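From: Vimala Warrier
To: equipment-planning list
Date: Wednesday, November 20, 2024
Subject: Re: Request for comments, hand-held gripper purchase for next budget year

Dear colleagues,

Thank you to all who replied to the first circular. I am answering Prakash Namboodiri's message to the list in full, as several members raised the same points with me privately.

Prakash Namboodiri wrote:
> The draft plan requests four pairs of hand-held grippers from Tamitard
> and one robot arm from Hetby. I support the grippers. I am less sure of
> the arm. We have no agreed floor space for it, and the Hetby quotation
> does not include the mounting table or the safety training.
>
> I would also ask that spare finger pads be entered as a separate line.
> At present they are folded into "consumables," and we cannot tell from
> the ledger what we spend on them.
>
> Lastly, has anyone compared the Imau service contract with paying for
> repairs as they arise?

On the first point, the planning group accepts that the arm should be deferred. It will be resubmitted in April together with a floor plan and a complete quotation. The grippers remain in the current request, and the collection work can proceed with them alone.

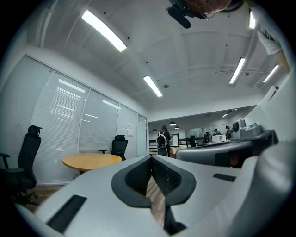
The unit price quoted by Tamitard is $885 per gripper, which brings the eight units to $7,080 before shipping. The quotation covers the gripper body and one set of finger pads. It does not cover camera modules, cables or carrying cases. Members who wish to reuse camera modules from existing units should tell me how many they can release, and in what condition.

Spare pads will be shown on their own line, as Prakash suggests. Nambiar has offered them at $83 per set, and we propose to order one spare set for each new gripper, for a total of $664. Printed marker blocks can be made in house and need not appear in the request.

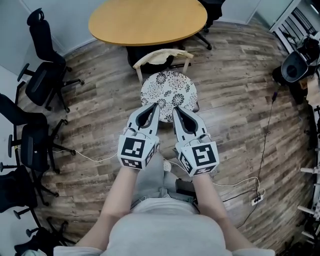 Two smaller matters were raised under the heading of room equipment. The first is power. Extension cords and power strips have until now been bought by individual projects and have moved between rooms without record. The request includes $215 for power strips and floor cable covers, to be held centrally and signed out. The second is furniture. No new tables or chairs will be bought under this plan, and requests of that kind should go to the building office in the usual way.

With regard to the service contract, Imau quotes $531 for one year. The contract includes cleaning, replacement of worn pads and one inspection, but excludes damage from drops. Our repair records are not complete enough to support a firm comparison. I therefore recommend that we decline the contract for the first year, keep a proper log of faults for every gripper, and return to the question when the log can be read against the price. 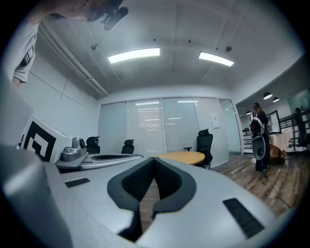
The revised request, without the arm and without the service contract, comes to $7,959 before shipping and tax. Project leads are asked to confirm the following by reply to this list:

1. The number of gripper pairs your project will need at one time.
2. Any camera modules you can release for reuse.
3. The name of the person who will keep the fault log.

Prakash has agreed to prepare the floor plan for the April submission. Comments on the location of the arm should be sent to him directly and need not be copied to the list.

Regards,

Vimala Warrier
Equipment Planning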